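About Stesgate

Stesgate supplies wall tile, grout and sealers to contractors and homeowners. The company operates from 2 buildings, a warehouse and a showroom, both on Jesero Road.

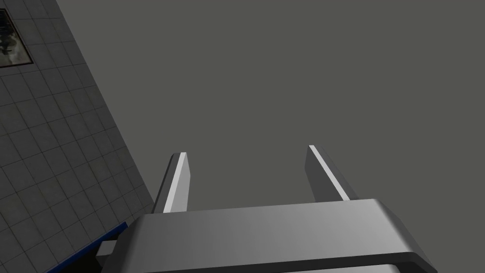
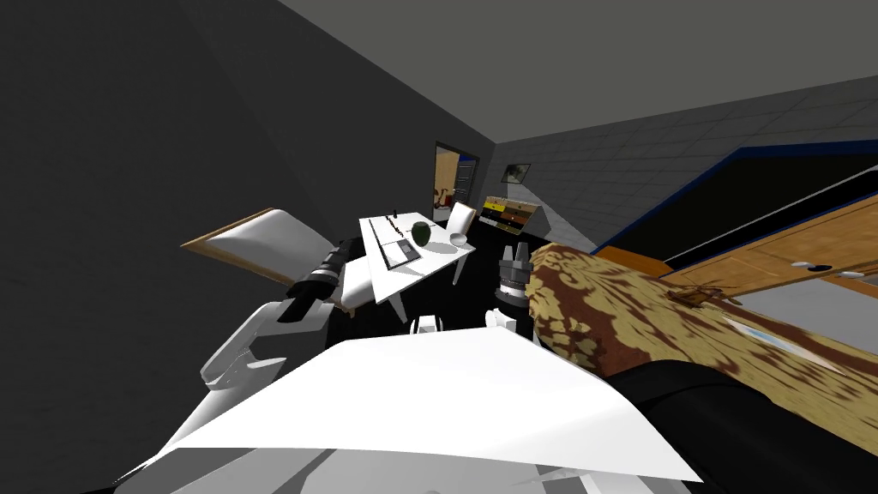

Stock is held in three ranges. Dotetti is a glazed ceramic tile for interior walls. Breathnach is a porcelain tile rated for walls and floors. The third range is unbranded and covers trim, corner pieces and discontinued colors.

The warehouse carries 600 product lines. Orders under 50 square feet are picked from open cartons and may include more than one production batch. Orders over 500 square feet are filled from a single batch where stock allows, and the batch number is printed on the packing slip. Customers matching an existing wall should send the number from the original carton.

Samples are cut to four inches square and mailed flat. Full cartons can be returned unopened with the slip. Cut tile, mixed grout and opened sealer are not accepted.

The showroom closes for inventory during the first week of June. Warehouse pickup continues during that week at the side entrance.

Page last revised 2018-04-25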